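Call for Participants – Remote Evaluation Study, Clolldale Manipulation Project
Bramau Robotics Lab, Varkanthorpe

We are recruiting raters for a study of how well simulated rollouts predict the ranking of grasping policies. Raters compare paired clips and mark the first error in each.
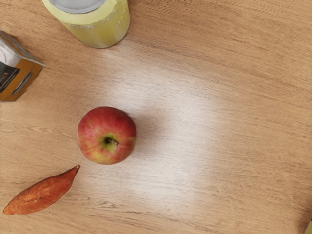

Simulated tabletop, overhead view.

The clip pool holds 2192 rollouts, of which 1803 have passed quality checks. Each rater completes 13 blocks in 2 sessions. Policy names are hidden and block order is randomized.
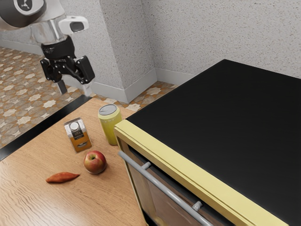 Agreement between raters is computed per block and reported with the final ranking. No robotics background is needed – a short training block comes first. Applicants need a desktop display and normal or corrected vision. Apply through the project page by the end of January.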